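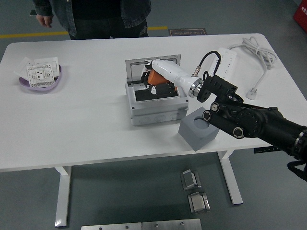
One longtime reader of these pages holds that the household wall socket should be counted among the great conveniences of the modern home, right beside the faucet and the window screen, and it is hard to argue with that.

## Plugs and sockets

A **plug and socket** is a pair of matching parts used to join an electrical device to a supply of power. The plug is the part that moves, and the socket is the part that usually stays put, most often in a wall. Between them they let a person move a lamp from one room to another without calling an electrician – a small freedom, but one that early owners of electric lights did not have.

### Early use

In the first wired houses, power was meant for lighting and very little else. Anyone who wanted to run an iron or a fan had to unscrew a bulb and screw in an adapter, and the cord then hung down from the ceiling. Separate wall outlets came in bit by bit, and each country settled on shapes of its own, a habit that still fills travelers' bags with adapters.

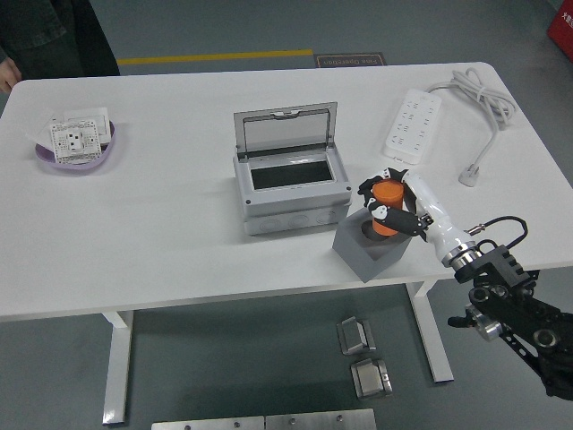 Sockets are sold in a good many forms, and the right one depends on where it is going and what it has to feed. Indoors, the flat kind that sits nearly flush with the wall is by far the most familiar, and people tend to stop seeing it after a week or two in a new house. Before it is mounted it is a plain enough object, like the white panel with black outlet holes in the light purple bowl. Outdoor types have covers to keep off the rain, and heavier types serve stoves, dryers and workshop tools.

### Safety

Many modern sockets have inner shutters that stay closed until a proper plug goes in, which is a great comfort to parents of small children. A grounding contact gives stray current a safe path to follow. A socket that is cracked, scorched or loose should be left alone until it has been replaced.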